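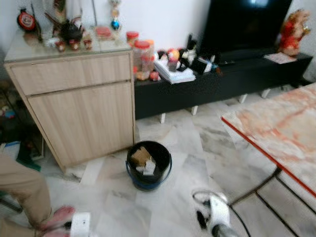 Tidying work in a living room: cabinet, low TV console and a small waste bin, with the two white grippers at the bottom.

How to budget for a home tidying robot

Faizal Hidayat, Kolside
04/03/2025

This guide is for small care and cleaning firms pricing their first two-armed robot. It assumes you have read the supplier's data sheet and have a quote in hand.

Step 1. List the jobs before the machine

Write down each job in one line: what is picked up, from where, and where it goes. Paper into a bin is one line. Jars moved along a console is another. Keep glass, china and anything sentimental on a separate sheet and leave it out of the first year's plan. Our list at Kolside came to 70 lines and we cut 8 of them before asking for prices.

Step 2. Measure the rooms

Take the narrowest gap between furniture, the height of each surface and the depth to the wall. Note the floor type. Tile and carpet can call for different wheels, and a second set is often quoted separately. If a cable will cross the floor, measure the run to the nearest socket and add a cable cover to the list.

Step 3. Split the quote

Ask for separate prices for the base, the arms, the grippers, the head camera, the charger and the software licence. Then ask which parts wear out. Gripper pads are cheap, but we had budgeted for one set and the Hurkside flat used it up by December. We now allow £288 a year for pads and cables.

Step 4. Price the people

Someone has to stay in the room during early runs. We planned 60 hours of supervision for the first home and entered it at full hourly cost. Put training on its own line — it is easy to lose inside wages.

Step 5. Run a trial before you sign

Ask for a trial in a lived-in room with the usual things left out on the surfaces. Our supplier first offered a demonstration at its Pliltport showroom, and we asked for a furnished home instead. Take your job list along and mark each line as done, done with help, or not done. Price only the first two.

Step 6. Check the contract

Look for the response time on repairs, who pays carriage, and whether a loan unit is included. Get the licence renewal price in writing.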